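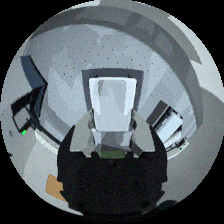 Adaeze Akinola asked last time why the arm didn't just stop when it had missed the tray, and went on to say that a machine which knows its own finger positions ought to know when it's holding nothing. Fair point, and I gave a rubbish answer on the spot, so here's a better one.

The short version is that it thought it had the tray. In our Pelia cell (all simulated, so no broken parts, only my pride) the "holding" flag went true whenever the fingers stopped closing before they met. A tray between them does that. So does a fingertip jammed on the rim, and that's what bit us. The arm lifted, the tray stayed where it was, and the program carried on to the labelling step with nothing in the gripper. We did 200 runs over the January break and 6 of them went this way. I'd have missed the lot if I'd only read the summary, as every single one was logged as a success!

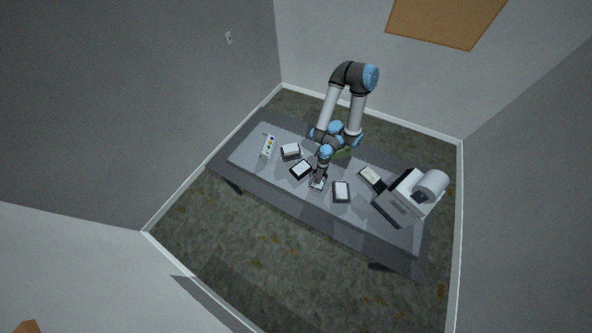
What we looked at first (wrongly)

I blamed the camera. It's always tempting to blame the camera. I spent an afternoon comparing the estimated tray position with the true one, which you can do in simulation and very much can't on the real bench, and the two agreed nicely in all the bad runs. Then I replayed one of them slowly and watched the wrist.
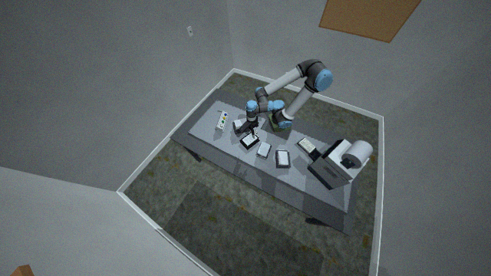

The approach path had been shortened to save time, and the wrist was still turning a little when the fingers began to close. On a wide tray you'd get away with it. On a small one, a slight twist puts one finger on top of the edge – and then the flag goes true and off we go.

The fix had two bits. The wrist now has to be still for 3 control cycles before closing starts, and the flag is checked again after a short lift, against finger gap and load together. If either looks wrong, the arm halts where it is and waits for a person. Please don't make it retry by itself in your coursework. A retry with a half-gripped tray is how you drop things on people.
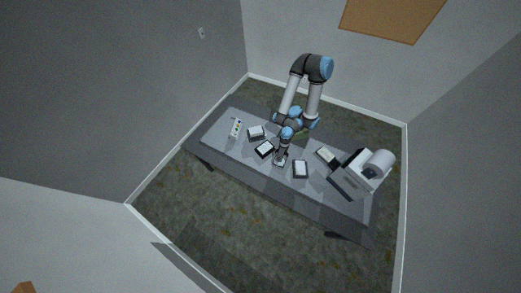
Would the emergency stop have caught this? It wouldn't, because an emergency stop needs someone to press it, and in these runs the arm moved quite normally all the way through.

For next week, read your own log from the second practical and find one line that claims something the program never checked. Bring it along, printed if you can.

Last updated: 2021-10-03

Contact: Rizal Lumenta, Ogbonna teaching office | Back to top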